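Wosemard Household Manipulation Program
Frequently Asked Questions

Last revised Mar 18, 2021

What does the program test?

Whether a general-purpose arm can complete ordinary kitchen and utility chores in homes that have not been modified for it. The current task list has 50 entries. Most are short: move dishes, wipe a surface, sort utensils, fold a towel, open a drawer. A separate list covers light shop-floor work at the Brirnell site, mainly bin sorting and parts kitting.

Can a machine do household chores yet?

Some of them, slowly, under limits. Picking up a dry, rigid, opaque object of known size from a flat surface is close to routine. Performance drops when the object is transparent, when it lies against another object, or when the surface below it reflects light. A full chore combines several of these conditions, and one failed grasp usually ends the attempt.

Why is tableware treated as a hard case?

Each piece fails differently. A bowl is easy to see and awkward to hold: the rim is thin, and a grip on one side lets the far side drop. Clear glass gives depth sensors poor returns, so the planner may place the object several millimeters off or miss it completely. Utensils lie nearly flush with whatever they rest on. A tray adds a raised rim that the fingers must clear on the way in and out.

A person handles all of this without planning it. With a small bowl, two hands on opposite sides of the rim keep it level over the tray, and neither hand needs to disturb a glass lying on its side beneath. 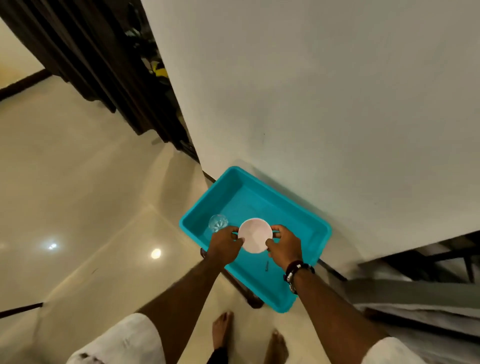 Would a second arm solve the problem?

It solves part of it. Two arms can hold a bowl from both sides and share the load. They also have to stay out of each other's way inside a space not much larger than the tray, and their timing has to match. In our October trials, single-arm attempts failed mostly at the grasp. Two-arm attempts failed mostly at release — one gripper opened before the other, and the bowl tipped.

How many attempts have been run on the tray task?

The October series had 211 attempts. Of these, 47 finished with every item placed upright and no contact with the tray rim. Attempts in which a person stepped in are counted as failures, including those where the arm might have recovered by itself.

How fast is it?

A successful attempt took nearly 3 minutes on average. Speed is capped for safety near people, so better hardware alone will not change this figure much.

Are shop-floor chores easier?

Generally yes. At Brirnell the bins are fixed, the lighting is constant and the parts repeat. Homes offer none of that. Tray height, floor finish and wall color vary from one address to the next, and a doorway into a darker room can upset exposure enough to lose a pale object against a pale wall.

Which software is used?

Grasp planning runs on Umby. Task sequencing runs on Kaewmanee, which also keeps the attempt log. Neither is available for download. Requests for the log format can be sent to the contact below.

Can I use the arm in my own kitchen?

No. The arm is test equipment and is not certified for unattended use. Host homes are assigned a trained operator, who stays within reach of the stop button at all times.

Will it wash the dishes as well?

Washing is not on the current task list. Wet surfaces change friction, and soap changes it again. Loading a dishwasher rack is under review — unloading will be tested first, with dry items only.

Who should I contact?

Nadège Langlois, program lead, handles questions on test methods and host homes. Please include the task number if your question concerns a specific result.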